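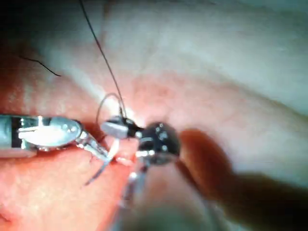

April 9, 2021
Suturing practice again, mostly thread handling. I had the needle driver on the left and spent the first hour passing from one set of jaws to the other. White thread is harder for me than black – I lose it against pale tissue and pull too far. Larasati Tjoa told me to keep the loops small and stop rushing the wrist. She was right about the wrist. My knots in February were worse, so I'm not too bothered. Shoulders ache. Bus to Rovton was late and I ate at 5.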